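Search this site Enter keywords Go

Unit 4: Small parts on the bench

These notes go with the practical on sorting, storing and fitting small parts. Read them before you come in. The session lasts 94 minutes including clearing up, and the first 20 are spent at the bench without tools.

4.1 The bench top

Wipe the top down and let it dry. Any crumbs of plastic or old glue left on it will mark a soft part and stop a flat one from sitting level. A plain pale surface is best for this unit. Dark screws show up on it, and so do most coloured plastics. If your bench top is badly marked, use one of the Fendeten mats from the drawer under the window and put it back when you finish.

Set out only the parts for the step you are on. Everything else stays in its tray with the lid closed. Small parts roll, and a set screw on the floor is usually lost for good.

4.2 Rings, collars and washers

A plain washer spreads the load under a nut or a screw head. A shaft collar goes round a rod and is held there, often by a set screw through its side. Spacers keep two parts a fixed distance apart. From above they can look very alike, so look at the edge as well as the face. Note how thick the part is, whether the hole is in the middle, and whether there is a second, smaller hole anywhere.

A hole away from the centre may be deliberate, as in a cam. It may also be a fault. Check the drawing before you put the part in the reject tray.

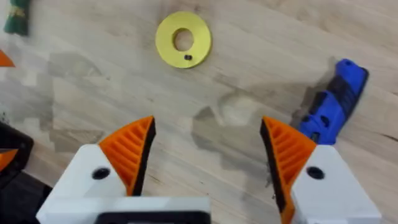 Wunska asked that the notes say more about colour, as their own trays were sorted by colour for a year and parts of the wrong size kept getting through. Their advice was to use colour for the first rough sort only and to measure every part after that.

We have followed this in the practical. Sort by colour first, then by outside diameter, then by the size of the hole. Write the sizes on the tray label in pencil.

4.3 Printed parts

Printed parts need more care than turned ones. Holes often come out slightly small, and recesses can hold threads of plastic. Clear them with a hand reamer or a pick. Do not force a screw in to open up the hole.

Where a part is made of two pieces, check that the second is fully seated before you measure the whole. Lay long parts down flat and keep tapered ends away from the edge of the bench.

4.4 Before next time

Read the Hivera sheet on fits and the first 2 pages of the Hashemi workbook. Bring a pencil, a steel rule and your own calipers if you have them. Trays must be labelled and back on the shelf before you leave.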